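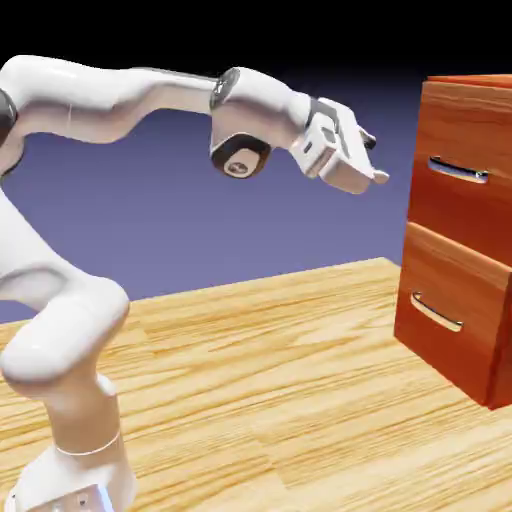 这个月一直在做开抽屉的示教数据,前后录了117条,能用的比这个数少不少。趁还记得清楚,把过程写下来,主要给自己以后查,也给问过我的几个人看。

任务很简单:机械臂从起始位置过去,夹住柜子上层抽屉的把手,把抽屉拉开,松手,退回来。柜子有两层抽屉,下层这次不碰。先全部在仿真里做,等流程顺了再考虑上实物。

**遥操作怎么接的**

我试过三种输入方式:键盘、六自由度的3D鼠标、手持控制器。

键盘最先排除。一次只能动一两个轴,录出来的轨迹是一段一段的折线,先平移,停一下,再转,再停一下。拿这种数据训练,策略也学会了停,而且停的位置每次不一样,有几次到了把手跟前就不动了。

3D鼠标好一些,平移和旋转可以一起给,速度也连续。缺点是手指很容易带出不想要的旋转。我想往前推,夹爪就跟着低头。后来给旋转轴加了死区,接近把手的那一段再把旋转增益调低,情况好了很多。代价是起步阶段转姿态变慢,一条示教要多花几秒。

手持控制器最自然,手怎么动末端就怎么动,新手上手也快。问题在于手会抖,尤其是录到后半场,胳膊悬着很累。我加了一个低通滤波,滤得太狠会有拖后感,操作的人会不自觉地多推一点,结果撞到抽屉面板。最后取了一个折中的值,还是能感觉到一点延迟,但可以适应。

大部分数据是用控制器录的,3D鼠标录了22条,留着做对比。

**夹把手这一步**

整个任务里最费时间的就是这一步。把手是一根细的横杆,嵌在凹槽里,手指能伸进去的空间不多。夹爪的两根手指得一上一下跨过横杆,张开的方向不对就根本进不去。

我一开始的习惯是直接朝把手冲过去,到了跟前再修正姿态。这样录出来的轨迹在最后几厘米特别乱,来回蹭,有时候手指顶在凹槽边上,仿真里的接触力一下子冲得很高,抽屉跟着抖。

后来改成两段:先把夹爪带到把手前面,隔开一段距离,和把手大致同高,在那里把姿态调好,然后沿着抽屉拉出的方向直着进去。进去的时候只动一个方向。改了之后成功率高了很多,每条轨迹也更像彼此了。

有一个细节要注意。在预备点我会习惯性地停下来看一眼,确认对准了再走。这个停顿录进数据里就是一串几乎为零的动作。停得太长的我都剪掉了一部分,具体做法是把末端速度低于阈值的连续帧压缩到最多5帧。夹爪闭合那一段不能压,闭合需要时间,压掉以后策略会在手指还没夹紧的时候就往后拉。这个错我犯了一次,那一版模型的表现就是手指从横杆上滑脱,空着手退回去,然后一本正经地在空气里完成剩下的动作。查了一个晚上才想到是压缩的问题。

**拉开的方向**

抽屉只能沿一个方向走,但人的手不会走得那么直。用控制器往后拉的时候,我的轨迹多少带一点弧度,往下偏。仿真里抽屉的滑轨是理想的,偏了也能拉开,就是手指和把手之间有侧向的力,偏得多了会脱手。

Eamon Noonan看了几段回放以后建议我加个辅助约束,夹住以后锁定末端姿态,只允许平移。我加了,录起来确实轻松。不过这样录出来的数据里没有任何姿态修正,策略遇到一点偏差就不知道怎么办。最后两种都留着,有约束的占多数,没约束的20条单独标记出来,训练时按比例混。

他还问我为什么不直接写脚本生成轨迹,反正仿真里把手的位置是已知的。我也想过。这个任务写脚本可以,接下来要做的几个就不太好写了,我想先把遥操作这条路走通,工具、格式、检查流程都用一个简单任务磨一遍。

**场景的变化**

最开始柜子的位置是固定的,录了十几条我就发现不行,训练出来的策略只是把轨迹背下来了,柜子挪几厘米就抓空。之后每条录制前都随机一下柜子的位置和朝向,范围不大,保证机械臂够得着。

随机化以后有些位置很别扭,肘部要拧到一个奇怪的角度,靠近关节限位。这种情况下逆解会突然跳,末端看着没怎么动,臂身甩了一下。我把冗余自由度的偏好姿态设成起始姿态,跳的次数少了,还是有。遇到就直接丢掉重录,不要心疼。

机械臂的起始姿态也加了一点扰动。这个影响比我预想的小,可能是因为前半段反正都是自由空间,怎么走都行。

**哪些留,哪些丢**

标准列在这里,省得以后又重新想一遍:

- 抽屉没有拉到规定行程的,丢。
- 中途脱手、重新夹住又拉开的,留,但是单独打标签。
- 手指撞到面板,力超过阈值的,丢。
- 走到一半我犹豫了、绕了一圈的,看情况。绕得不大就留。
- 误开了下层抽屉的,丢。有过两条,都是柜子位置偏高、我看错了视角。

第二条我纠结过。脱手再夹的数据里有恢复动作,这是很有用的东西,但是脱手本身也在里面,不希望策略把脱手也学了。现在的做法是从脱手之后的那一帧开始截取,只保留恢复的部分。

视角的问题顺便说一句。我录的时候主要看一个斜侧面的固定相机,能看到夹爪和柜子正面之间还隔着多远,但上下对没对准要靠腕部相机。两个窗口并排放,眼睛来回看,录久了很累。每录一组我就起来走走,不然后面的数据质量掉得很明显,回头看文件时间戳都能看出来。

**目录和命名**

数据集的代号叫Esdale,没有什么含义,就是随手起的。录制和回放的脚本放在Inow那个仓库里,检查工具还没合进去,暂时在我自己的分支上。每条示教存关节角、末端位姿、夹爪开合量、两路图像,还有柜子的初始位姿。抽屉的行程我一开始没存,后来写成功判定的时候要用,只好把前面的全部回放一遍补上。建议从一开始就把物体状态都存下来,占不了多少空间。

图像和动作的时间对齐也检查一下。我这边图像比动作晚一帧,原因是渲染放在了物理步之后,而动作在物理步之前就写了。一帧看着不多,夹爪闭合那一下就差在这里。

**目前的结果**

现在这一版策略在随机的柜子位置上多数时候能拉开,失败基本集中在两种情况:一种是柜子转得比较斜,预备点的姿态没调到位就进去了;另一种是夹住以后拉得太快。前一种我准备再补一批数据,专门录斜的。后一种还没想好,可能跟我自己拉得快有关系,录到后面越来越熟,动作也越来越急。

下一步是下层抽屉。手臂要压得更低,肘部和桌面的距离会比较紧张,预备点估计得重新选。关抽屉也要录,关比开容易,推就行了,不过推的时候夹爪是张着还是合着得先定下来,不能一会儿这样一会儿那样。我倾向于合着。

滤波参数和死区的数值在配置文件里有注释,需要的话去那里看。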